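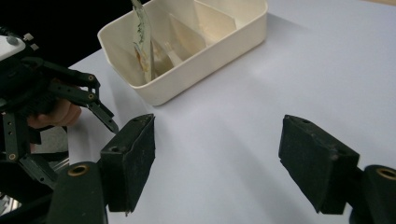 ## Dallholm snack packer to add second bench as orders climb

24/06/2020

Mixed snack trays from Kindero, the small packing business on Skornard Road, will be sold through the Dallholm general store from next month, owner Tarmo Kivi has confirmed.

The business packs single-serve snacks from overseas grocers into divided plastic trays, which are then wrapped, labelled and posted. It sent out 2177 trays in May, its busiest month so far. Mr Kivi said he expected to reach 3000 a month by spring if the store orders held up.

Kindero started in the spare room of Mr Kivi's house and moved to Skornard Road last year. The new premises used to be an accountant's office. He has kept the grey carpet and most of the light fittings, and the shelving came from a chemist that was closing down in the next town.

The standard tray is cream plastic with four compartments. Customers choose a theme when they order, and the contents are picked to fit it: rice crackers and seaweed, say, or dried fruit and nuts. The tray most people ask for at the moment is the savoury one, built on foil bags of snacks with labels in Chinese.

"People like getting something they can't read," Mr Kivi said. "They go by the picture on the bag. Then they write to us wanting to know what it was, so now we put a card in."
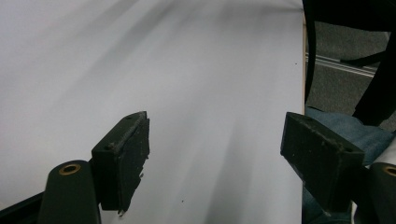 The card gives the name of each snack in English, the ingredients and any allergens. Mr Kivi's niece does the translations and he checks them against the importer's paperwork before they are printed. A batch was reprinted in May after sesame was left off the list for one of the crackers. No trays had gone out with the old card, he said.

Packing is done by hand on a wooden table with a pale board laid over the top. The board is wiped down between themes and swapped for a clean one at lunch. Mr Kivi said he had tried packing straight onto the timber but crumbs and dust were hard to see against the grain, and a burst bag of chilli peanuts had stained it.

Order of packing matters more than customers might think. Heavy items go in the far compartments first, and foil bags go in last and on an angle so the seals are not pressed against the dividers. A bag that is pushed in flat can pop open in the post, particularly if the parcel travels by air. Returned trays are uncommon, but most of those that do come back have a split bag in them.

Three sizes of tray were tested before the current one was settled on. The smallest cost less to send but held only short packets, and the largest was too wide for the post office's cheaper parcel rate.

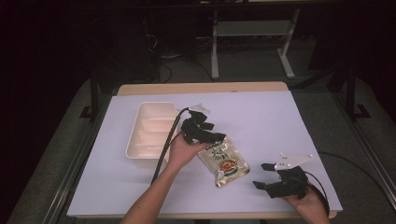
The general store will take 35 trays a fortnight to begin with and keep them near the front counter. They will be the same as the ones sold by post, without the outer carton. Prices have not been set, although Mr Kivi said they would be lower than the posted price as there was no freight to cover.

A second packing bench is due to go in beside the window before the first store delivery. It will be used mainly for sweets, which are now packed at the end of the day after the savoury trays are finished. Keeping the two apart should also make it easier to offer a tray with no nuts in it — something parents in particular have been asking for.

The business will also trial a smaller tray under the name Nel, aimed at lunch boxes. It will have its own tray, with a snap-on lid, and will not include anything spicy. Samples will be on the counter at Skornard Road on the first two mornings of the school holidays.

Used trays can be dropped back to the same address. They are washed and given to the primary school, where the art room has been using them to sort beads and buttons. Mr Kivi asked that people rinse them first and take the cards out.

Orders for the July trays close at noon on the last day of this month. Customers who have already paid for a savoury tray can change to another theme up to that time at no extra charge.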